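Last updated: Sat 21 February
Print this page | E-mail this page

Celton Gripper Project: Report on the Dropping Fault

Senior Projects, Robotics Track

1. What we set out to do

Our project was supposed to be about sorting. A robot arm with a two-finger gripper would pick up flat items (cards, envelopes, thin boxes) from one tray and put them in another, according to size. We called the system Celton, after the bus stop outside the lab, and wrote a proposal with a great deal in it about efficiency.

What follows is mostly about dropping. For about half the term Celton let go of things it had been told to hold, and once it held on to something it had been told to let go of, which is the part the safety officer wanted to hear more about. Our instructor suggested that the fault was more interesting than the sorting. We agreed, having very little sorting to show.

2. The setup

The arm is the department's Drurnum, a benchtop model that has been through several years of student projects and moves like it. The gripper has two black fingers driven by one motor through a pair of gears. A camera is mounted at the wrist and looks out along the fingers, so the picture we work from always has both fingertips coming up from the bottom. The control program, which we named Chou, runs on a laptop next to the bench and does three jobs. It finds the item, tells the arm where to go, and decides whether the gripper has a hold of anything.

The third job is the one that went wrong. The gripper has no touch sensor. Chou works out whether it is holding something by watching the motor current. When the fingers meet an object, the motor has to push harder and the current goes up. If the current stays above a set level for long enough, Chou reports a grip and the arm lifts.

We picked that level on the second day, using a block of wood. The block was an excellent choice in every way except that nothing we planned to sort was a block of wood.

3. What happened

The first drop was put down to bad luck, and the second to the first. By the end of the week we had started a log, which we should have done before the first.

The pattern, once we had written enough of it down, was that thick items were fine and thin ones were not. A thin box would be picked up, carried part of the way and then released over the bench, the floor or, one time, a cup of coffee. Chou's record for these runs said "grip confirmed" from start to finish. According to the software, Celton was having a very good term.

The more serious event came during an evening session in the sixth week. The arm was told to release an item over the output tray. The fingers stayed shut and the arm set off for its next pickup with the item still in them. It pushed the item against the side of the tray, and the tray went off the bench. One of us reached in to catch it while the arm was still powered. There were no injuries. We filled out an incident form, and were given a copy of the lab rules we had already signed in the fall.

4. How we tested it

We ran 63 pickups with the same arm path each time, changing only the item and its angle in the tray. For every run we saved the motor current, the commanded finger position and the wrist camera's view. Cards and thin boxes were set up leaning, since they lean in real trays, and our earlier habit of laying them out perfectly had been flattering the robot.

A run counted as a failure if the item left the fingers early, if it failed to leave them at all, or if Chou's report disagreed with what we could see for ourselves. By that standard 32 of the 63 failed. This is slightly worse than a coin, and a coin does not need a laptop.

Going through the saved views took longer than the runs did. Plenty of them are blurred, and in a fair number the item is so close to the fingertips that it is hard to say by eye what is being held and what is only nearby. That turned out to be useful in its own way, because it stopped us from being too rude about Chou.
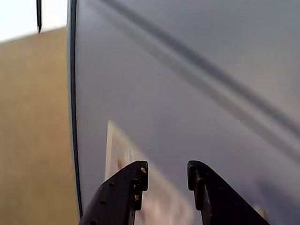 Figure 1. Wrist camera view with the fingers open and empty. The pale, tilted item behind them is blurred.

We ended up marking each saved view by hand as "held," "not held" or "can't tell." Two of us did this separately and then compared. Where we disagreed, the view went into "can't tell," which filled up faster than we would have liked. For those runs we went by the notes made at the bench.

5. What we found

There were two faults, and for some time they took turns hiding each other.

The first was the current threshold. A rigid block pushes back at once and the current climbs sharply. A thin box gives a little, and the current rises slowly and not very far. It never reached our level because of the item. It reached it because of friction in the gears, which are old and stiff near the closed end of their travel. So Chou was reporting a grip on its own gearbox. With a thick item the fingers stopped before the stiff part, the reading was real, and everything looked fine. With a thin item they went into the stiff part, Chou announced success, and the motor stopped pushing before there was any real squeeze on the box.

The second fault was in the release. After an open command, Chou waited a fixed time and then moved on. It did not check that the fingers had opened. When the stiff gears stuck, the command was sent, the clock ran out and the arm left. We found 11 runs in which the opening was late. In most of them the fingers came apart somewhere on the way to the next pickup, and the item was dropped in a place that suited neither tray.

We also went down one wrong road, recorded here so that the next group can skip it. For four days we believed the fingertips were worn smooth. We cleaned them, roughened a spare pair and ran the test again with no difference. The spare pair is in the second drawer, roughened.

6. What we changed

The grip check now has two parts. Chou records the motor current through one full close with nothing between the fingers, at the start of each session, and subtracts that curve from later readings. What is left should be the item. It also compares the finger position with the expected thickness, and if the fingers have closed further than the item would allow, it reports a miss and tries again. It gets two tries and then stops and beeps.

The release check waits for the position reading to show the fingers open. If that does not happen in time, the arm stays where it is. We had to be talked into this one. A robot that stands still looks broken, and we had a demonstration coming up. The point made to us was that standing still is what it should do when it is broken.

The gears were cleaned and greased. They had over 3,000 cycles on the counter since the last service entry, and the entry itself was a question mark.

For people, the change is simpler. The bench has a taped line, and the arm is powered down before a hand crosses it. Falling trays are allowed to fall. We bought a plastic one.

7. Results after the changes

We repeated the full set of pickups in the same order. There were no late releases that the arm failed to notice. It did stop and wait twice, and both times the fingers had stuck, so the check was doing its job. Drops still occurred with the thinnest cards, mainly when they leaned away from the fingers and were pushed along by them. Chou now reports these as misses, so the log and the floor agree.

Sorting, for the record, works on boxes. It is slow.

8. What is left to do

A touch sensor in at least one fingertip would do directly what we are doing by subtraction. We priced one and it was more than the rest of our budget, most of which had gone on the spare fingers.

The empty close at the start of a session assumes the gears behave the same all evening. They probably loosen up as they warm, and we did not measure that. A group with more time could repeat the close every so often and see how far the curve moves.

The wrist camera could take a larger share of the work. A view like Figure 1 is enough for a person to say that the fingers are empty, and Chou makes no use of it once the item has been located. The blur would need fixing first, either with more light or by pausing the arm before each view is saved. We tried the pause on the last day. It helped, but we had run out of days.

The final demonstration is in May. We intend to use boxes.

Related reports
Hustis Line Follower: Why It Prefers the Left
Drurnum Arm: Notes for New Groups
Bench Safety Checklist, Robotics Lab
Celton Gripper Project: Original Proposal

Print this page | E-mail this page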